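Print this page | E-mail this page

This site uses cookies to remember your reading size. Accept | Settings

Two Arms, One Job: How the Shenoy Robot Club Teaches a Handover

Words by Ada Monti. For readers aged 8 and up.

Passing a biscuit to a friend is easy. You hold it out, your friend takes hold of it, and you let go. You do not need a plan.

A robot needs a plan for all of it. At the Shenoy Robot Club, the members spend most of the autumn term on this one job. They call it the handover. One arm holds a small object, the other arm takes it, and the first arm opens. The club enters the Numton Cup with it each spring, and the rules of the Cup are strict. Both grippers must touch the object before the first one lets go. A drop scores nothing.

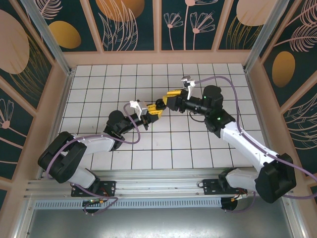
Why use two arms when one could carry the object by itself?

One arm can only reach so far, and it can only hold an object from one side at a time. With two arms, the object can travel further, and it can be turned or held in a new way as it is passed across.

What is in an arm?

A robot arm is a chain of stiff parts with joints between them. The stiff parts are called links. Each joint has a motor, and each motor has a sensor that measures how far it has turned. Your own arm is built on the same idea. Your upper arm and forearm are the links, and your shoulder, elbow and wrist are the joints.

The part at the end that does the holding is the gripper. It has fingers that close together. The computer tells each motor what angle to move to, many times a second. It then reads the sensors to check where each joint has got to. If a joint is behind, the motor pushes harder. This is called feedback.

The club's control program is named Clonetti. The members write it themselves, and it is 153 lines long. Brenda Crabtree leads the programming group and does not let it grow without a good reason. A short program is easier to check.

Where is everything?
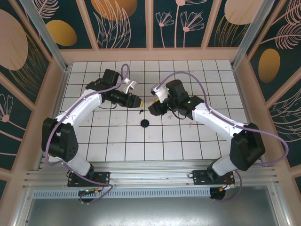 Coordinates are the next thing to learn. A coordinate is a number that says how far along something is, and you have met them if you have drawn a graph or read a map. To find a point on a flat surface you need two of them: one for across and one for up. The square tiles on the floor of the work area are a handy way to see how this works, as the dark lines between them make a grid. Pick a corner to start from, go across and then up, and you can say which tile a small disc is lying on. A robot uses a third number as well, for height above the floor.

There is a catch. Each arm measures from its own base, and the two bases are in different places. A point that is straight ahead for the left arm is off to one side for the right arm. So the program needs one shared starting point, and it must change each arm's numbers to match. New members often forget this step. The arms then move to two different places, each of them sure that it is correct.

How hard should it squeeze?

Too little, and the object slips. Too much, and it may be pushed out like a wet bar of soap. The answer also depends on the shape. A box has flat sides that are easy to hold. A round object has fewer good places to put a finger.

The material of the fingertip matters too. A hard, smooth tip slides easily. A tip that bends a little can follow the shape of the object, so more of it touches, and the grip is steadier. Engineers sometimes leave gaps inside a part, with thin ribs between them, to change how stiff and how heavy it is. Yellow fingertips with hollow pockets, like a small ladder, are what the club's grippers wear.

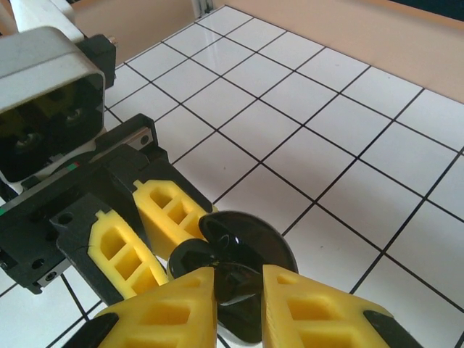 Gemma Catterall disagrees with starting on squeezing at all. She told the group that timing causes more drops than grip does, and that members should practise the moment of letting go first, with a slow count of 2 between the second gripper closing and the first one opening. Denise Sedgwick runs the test log, and her October pages give her some support. Of 46 failed handovers, most were down to the first gripper opening too early.

The club now does both. Grip is tested in the first half of the session and timing in the second.

Try it yourself

You will need a friend, a small ball and two pairs of kitchen tongs.

1. Pick up the ball with your tongs.
2. Ask your friend to take it with theirs. Neither of you may speak.
3. Write down what went wrong – a drop, a tug or a bump.
4. Agree on a signal for "I have it" and try again.

The signal does the job of the sensor reading in the robot. Without it, the first arm has to guess.

Words to know

Link: a stiff part of a robot arm.
Joint: the place where two links meet and can move.
Gripper: the part that holds things.
Feedback: checking a measurement and using it to correct a movement.

Print this page | E-mail this page

Contact: Maureen Gosling, Shenoy Robot Club | © Shenoy Robot Club | Back to top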